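Folding without a fixed start: Yolanda Whitfield on the Mutcombe towel study

Most published folding work begins with the cloth laid flat. Yolanda Whitfield's group at Mutcombe begins with it in a heap. Demonstrations are recorded with two hand-held grippers on an ordinary table, and a policy called Vorkero is trained on the result.

"A flat towel is a solved problem, more or less," Whitfield says. "We wanted the part before that, where the hem has to be found first."

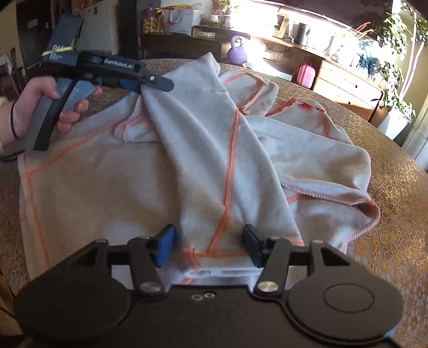

Choosing the grasp

The set holds 3,106 demonstrations, against a target of 3,000. Whitfield attributes most of the gain to a change in labelling. Earlier versions marked a grasp at the moment the jaws closed. The present one marks it when the hem first comes within reach -- 12 video frames sooner on the median trial.

"The decision is made before contact," she says. "If you label contact, you train the policy to be late."
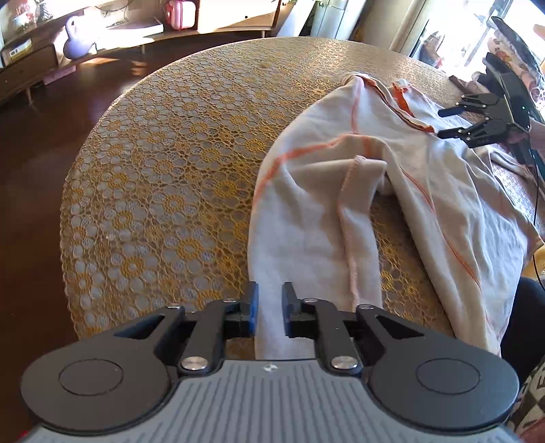 Two grippers at the towel, one of them near the hem.

Coloured edging helps, and she does not hide it. On plain cloth the success rate fell by 11 percentage points, and the group reports the two figures separately.

"An orange line on white is a strong cue. A reader should know how much of the score comes from it." 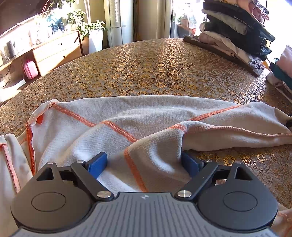

The second weakness is slip. Neither gripper measures force, so the policy has to infer a poor hold from the way the fabric creases. Whitfield compared two ways of doing this, the Shimada score and the simpler Zulletti threshold, and kept the threshold. It was slightly less accurate but ran fast enough to trigger a second grasp.

"We lost a little on paper," she says. "The recovery behaviour was worth more to us."

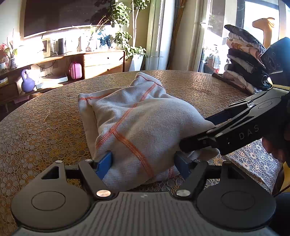
Why use two grippers when one can complete a simple fold?

One gripper can fold a towel that is already flat. Opening a heap usually means holding one point still while another is drawn away from it, and single-gripper trials tended to drag the whole cloth across the table.

The next round will add pillowcases, which have an inside as well as an edge. Whitfield expects the labels to need rewriting again, and recording is planned for August.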